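Search this site Enter keywords Go

Home | Features | Materials | Trade | Archive | Subscribe

WHAT THE SECOND WASH DOES
Shrinkage figures on garment labels rest on a short test and a long list of assumptions.

A cotton knit leaves the machine under tension. The yarn has been pulled through guides, looped, rolled, scoured, dyed, stretched to width on a frame and dried in that position. At each stage the loops are held longer or wider than they would be if left alone. Most of the change a customer calls shrinkage is the fabric giving that stretch back.

The mechanism is known as relaxation. Water swells the fiber, friction between yarns drops, and the loops move toward a rounder, lower-energy shape. A plain single jersey usually loses length faster than width, and in some constructions the width grows slightly while the length comes in. Tumbling speeds the process by adding movement at the point when the fabric is free to shift.

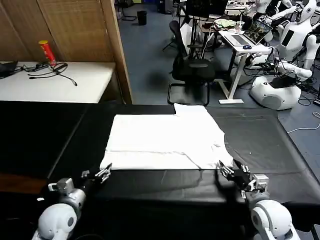 Felting, which affects untreated wool, is a separate process. Scales on the fiber surface catch on one another and travel in one direction, and the change can't be reversed by stretching. Cotton has no scales. A shrunken cotton shirt can often be pulled partway back while damp, although it will return to the shorter length at the next wash.

The finishing mill at Prusstead handles both tubular and open-width cotton for contract customers. Its laboratory marks each specimen with pairs of points before washing and measures between them afterward, once the cloth has been dried and left to reach room humidity. Skipping the rest period is a common source of error. Cotton that is still giving up moisture is still moving.

In November the mill finished a trial on 815 specimens from one yarn lot, split between two drying methods. Line-dried pieces lost 2 percent in length over the first wash. Tumble-dried pieces lost 9 percent over the same wash, and continued to shorten through the next several cycles before leveling off. The fabric was identical.

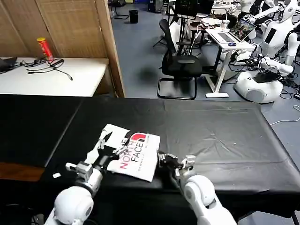 Why do two shirts with the same fiber label shrink by different amounts?

The fiber label gives composition only. Stitch length, yarn twist, finishing width and drying tension all affect the result, and none of them has to be printed on the garment.

Stitch length matters most. A slack knit is cheaper per yard and has more room to close up. Mills can compensate by compacting, a process in which the cloth is fed onto a heated surface faster than it is taken off, so that the loops are pushed together lengthwise. Compacted fabric weighs more per square yard, and the buyer pays for that weight.

Ondau, a compacting line installed at Prusstead to replace an older felt-blanket unit, runs with an overfeed setting chosen for each lot. Too little leaves shrinkage in the cloth. Too much gives a fabric that looks stable on the roll and then grows in the cutting room – a fault that appears as uneven hems after sewing. 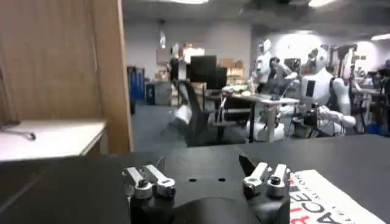
Cutting introduces its own variables. Knit fabric spread in tall stacks is compressed at the bottom and dragged at the top. Rolls are supposed to be opened and left loose before spreading, and the time allowed for this is often the first thing shortened when an order is late. Panels cut from unrested cloth are the right size for an hour or so.

Štefanec, a small workshop that sews undershirts from Prusstead cloth, rests every roll overnight and rejects any lot whose side seams rotate after washing. Rotation, or spirality, comes from unbalanced twist in single yarns. Plied yarn largely removes it at added cost. The workshop has used plied yarn for its heavier styles and kept singles for the lighter ones.

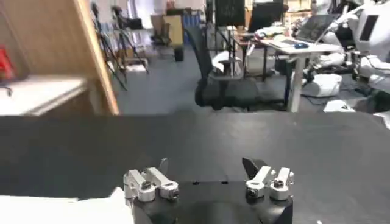
READING A TEST REPORT

A shrinkage figure should be read with the wash temperature, the drying method and the number of cycles beside it. A report that gives only one number has usually been taken after a single wash. Fovamis, a testing service used by several of the mill's customers, now lists length and width separately at each cycle, with the drying method in the column heading.

Its standard package costs more than a single-wash test and takes several days longer. For orders under 2,000 pieces, most buyers still choose the shorter one.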